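Drastia Grasp Logs: Data Card

Summary
Drastia contains 2,767 tabletop episodes recorded through a wrist camera on a two-fingered gripper. It is intended for training and testing grasp planners on household objects, including polished metal ones. Recording ended in June.

Contents
Each episode holds color video, joint positions, gripper width and the planner's chosen grasp. The training split has 1,968 episodes. A further 212 are held out for testing, and the remainder form the validation split. Episodes are grouped under 22 task names.
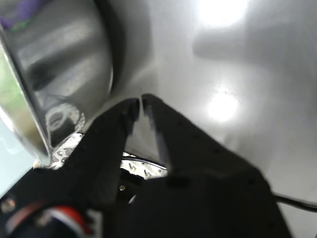

Users of the Mumer loader have asked that gripper width be stored in meters in every file, as the early logs used raw encoder counts and spoiled one training run. Version 2 makes this change.

Known limits
Reflections on steel and glossy white surfaces can mislead depth estimates. The Brito planner discards grasps with low depth confidence, and these are marked "skipped" in the log.

Access
Files are available on the Hestus server on written request.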